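Keeping Your Comics Flat, Clean and Readable
Posted 07/10/2005

I love old comics. I love the smell of them, the ads for sea creatures, the letter columns where people argue about a cape. What I don't love is opening a box after a damp summer and finding every spine curled like a potato chip! So this page is all about looking after them at home, with stuff you can mostly get in one trip.

Start with bags and boards. A pack of 100 bags goes faster than you'd think, so get two if you have a long box to do. Buy the right width for the era -- older books are wider than new ones, and forcing a fat seventies annual into a modern bag is how corners get blunted. The shiny side of the board goes against the back cover. Tape goes on the bag flap, never on the board, and fold the end of the tape under itself so you have a little tab to pull. Best trick I know. A loose bit of tape can lift the ink right off a back cover as you slide the book out, and I still wince about my copy of Vumuretti Tales no. 2.

Wash your hands and dry them well before you start. No lotion! Clear a good big surface too, bigger than you think you need, and wipe it down and let it dry all the way.

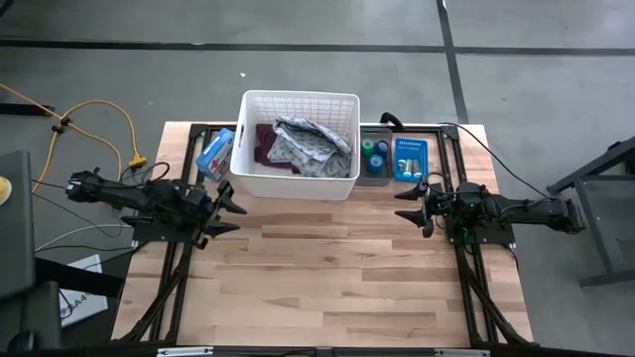
Reading time: 2 minutes

Now for boxes. Short boxes are so much kinder to your back than long ones. Fill them snug enough that the books stand up straight, but leave room for your fingers to slip in behind an issue. If a box is half full, put a block of clean foam or a stack of spare boards behind the last book so nothing slumps. Keep the boxes off the floor, even if it's only on a couple of scrap boards, and away from outside walls. Closets in the middle of the house are wonderful. Attics are awful.

Label the short end with a fat marker and write the first and last title in the box. I used to put issue numbers on there as well and had to relabel every time I bought something, so now those go in a notebook. Mine is up to 3,066 entries and I still enjoy writing every single one.

Got a book with a gentle curl in the spine? Bag and board it, lay it flat between two sheets of plain white paper, and put a heavy atlas on top. Leave it be for two weeks. My run of Captain Cinus came out beautifully this way. Don't use an iron, please!

For a musty smell, stand the books upright in a lidded plastic tub with an open dish of baking soda at the other end. Check after a week and change the soda if they still stink. Nothing should touch the paper.

Dust on a glossy cover comes off with a soft, dry makeup brush -- light strokes, from the spine outward. Leave matte covers alone unless you've practiced on something from the quarter bin.

Coming in November: framing a cover page without glue, plus how I fixed a split Dovham slipcase.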